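Dekavside Opens Saturday Folding Table for the Permanently Crumpled

Dekavside, the laundry and mending shop on Setlow Parade, will open a folding table to the public from this Saturday. Customers may bring in clean, dry clothes in any state of collapse and leave with them flat. The service is called Tufa, a name chosen after a long meeting and defended ever since.

Tufa grew out of a survey of the shop's own customers, in which 3631 people were asked what they did with clean washing. Almost 9 in 10 admitted to a chair. The remainder were asked again, more gently, and several of them changed their answer.
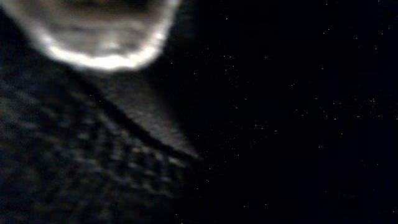
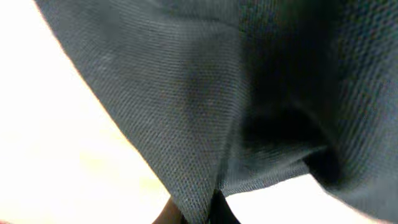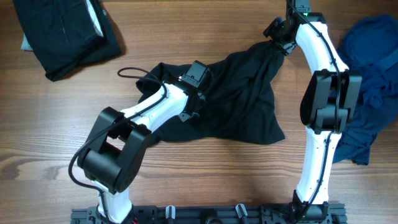

Dark clothes have been given a session to themselves, on the grounds that they cause the most grief. Black hides its own seams, so a sleeve can pass for a hem until the whole thing is folded and plainly wrong. The session starts with one garment spread out in the middle of the table, still crumpled, and the folded ones kept up in a corner where they can serve as encouragement. Navy is admitted too, having spent years being mistaken for black in poor light. Knits are handled last, as they stretch if pulled and sulk if creased.

Each visit lasts up to two hours, which the shop considers ample for a family's washing and barely enough for a teenager's. The method taught is the Ratier fold, two sides in and one lift from the bottom, and it suits jerseys, T-shirts and most pyjamas. It does not suit fitted sheets. Dekavside has no position on fitted sheets.

Places at the table are free and cannot be booked. Ironing is not offered, and requests for it will be met with a polite silence. Bags and baskets left behind will be kept at the counter until closing time.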